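I've been grumbling about gripper kits for years, so I was the obvious person to send when Grella started offering theirs on monthly hire. It's a pair of fingers you work by hand, printed markers on the cubes, a backpack to wear, and a service that turns your fumbling into training data. The price is 310 a month, or 3,883 to buy outright, and I think most small outfits should hire.

My reasons are mostly about boredom. Buying a kit feels grand in May and by autumn it's in a cupboard at the Ternemton workshop with the last one. With hire you do your 400 runs, send it back and get on with your life! Yaroslav Symonenko, who shares my bench, says I'm being mean and that owning the thing makes you look after it. He may be right, but he also owns three bread makers.

What I don't love is the paperwork. Grella wants every session labelled in their own app, and the app is slow - I lost nearly a whole afternoon to it. Girard's rival kit lets you label in a plain spreadsheet, though the fingers are stiffer and my thumb was sore after 2 sessions. Armelle Lemaire over at Prindska prefers the Girard and swears you get used to it. I didn't.

The hand feel is where Grella earns its money, for me anyway. You lean in, both arms out, and after a while you stop thinking about the tool and think about the job.

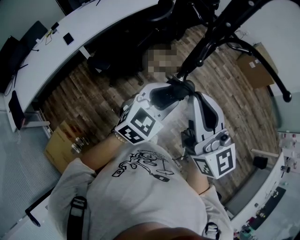
Can you hire the kit for less than a month? The shortest hire is one month, and the fee is the same if you send it back early.

I'd like to see a fortnight option, even at a daft price. Plenty of people only want to find out whether they can stand the work.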